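4.3 Banking and borrowing points in the owner account

Applies to Gesbridge owners holding a points contract at Sturkach or Dai. Fixed-week owners should see section 5.

Before you start, have your contract number and the email address registered with the Flostow booking site. Joint owners must both be listed on the contract.

1. Sign in and open Points, then Current Year.
2. Select Bank. The number of points that can be moved is shown beside each use year.
3. Enter the amount. The smallest amount accepted is 20 points, and entries must be in steps of 20.
4. Press Review. Check that the receiving year is correct.
5. Press Confirm. A reference beginning 903 is sent by email.

CAUTION: Banked points cannot be returned to their original year, and they cannot be banked a second time.
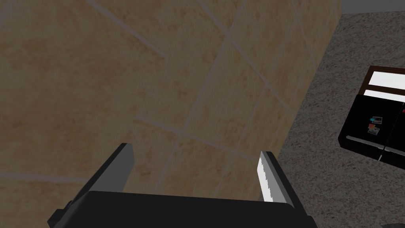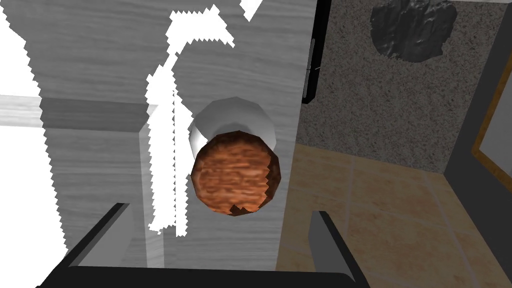
Two views from the same place.

To borrow from the next use year:

1. Open Points, then Next Year, and select Borrow.
2. Enter the amount needed for the stay. Up to 100 points may be borrowed for any one booking.
3. Attach the booking. Borrowed points without a booking are released after 2 days.
4. Press Confirm.

NOTE: If a stay is cancelled, borrowed points remain in the current year and expire with it.

NOTE: Banking closes at the end of July for all contracts. The Bank button is greyed out after that date. Requests made by post must reach the owners' desk before the close.

If the message "Contract on hold" appears, maintenance dues are unpaid or a transfer of ownership is in progress. Write to Lihua Liang (Sturkach) or Wolfram Brinkmann (Dai) at the owners' desk, quoting the contract number. The desk is closed on Saturday.

For renting points to another owner, see section 4.4.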